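Chapter 6
Stability of Stacked Bodies

6.1 Introduction

A stack of blocks is the simplest structure that can fail in more than one way. It can tip as a whole about an edge of its base. It can also tip at any joint along its height, leaving the lower part standing. Chapter 5 treated the single rigid body on a flat support. In this chapter the same condition is applied repeatedly, from the top of the stack downward.

The method was set out for classroom use by Bianka Dobos and Eun-ji Nam in the Lekville course notes, and their numbering of joints is kept. Joint 1 lies under the topmost block, joint 2 under the block below it, and so on to the table. The offset at a joint is the horizontal distance between the centers of the two blocks that meet there. Offsets to the right are taken as positive.

Readers should be able to do the following before continuing: find the center of mass of two or more bodies on a common axis (Section 4.3), draw a free-body diagram for a block at rest, and state the tipping condition for a block on a level surface (Section 5.2).

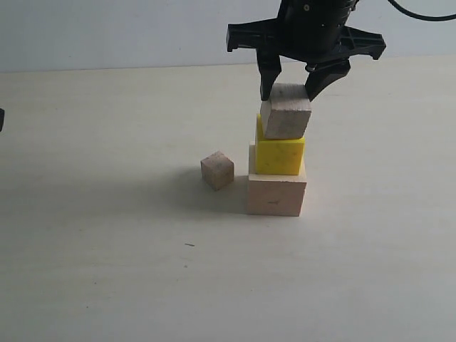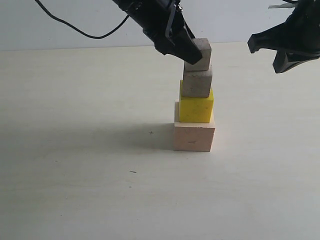 Three assumptions hold throughout Sections 6.2 to 6.5. Each block is rigid, each block has uniform density, and friction at every joint is large enough to prevent sliding. Uniform density does not mean that all blocks in the stack share one density, and the calculation must carry a separate mass for each. In the four-block tower, two gray cubes rest on a yellow one, and the largest cube is at the bottom. Each block is offset a little from the one below it. The offsets are small compared with the widths of the blocks, but they cannot be ignored, as those above a joint combine to move the center of mass of everything the joint supports.

The condition at joint n is as follows. Take all the blocks above the joint as one body and find its center of mass. Drop a vertical line from that point. If the line passes inside the area of contact at joint n, the upper part does not tip there. If it passes outside, the upper part rotates about the nearest edge of the contact area. The stack stands only when the condition is met at every joint.

Note that the contact area is the overlap of two faces. Where a small cube sits wholly within the top face of a larger one, the contact area is the full bottom face of the small cube.

Worked values in Section 6.2 use the Kernero block set. Block A has a mass of 271 g, block B has a mass of 20 g, and the offset between their centers is 17 mm. Problem 29 at the end of the chapter returns to the same set with the order of the blocks reversed.

6.2 The Two-Block Stack

Let block B rest on block A, with its center displaced to the right by a distance d. Joint 1 is the contact between the blocks, and joint 2 is the contact between block A and the table.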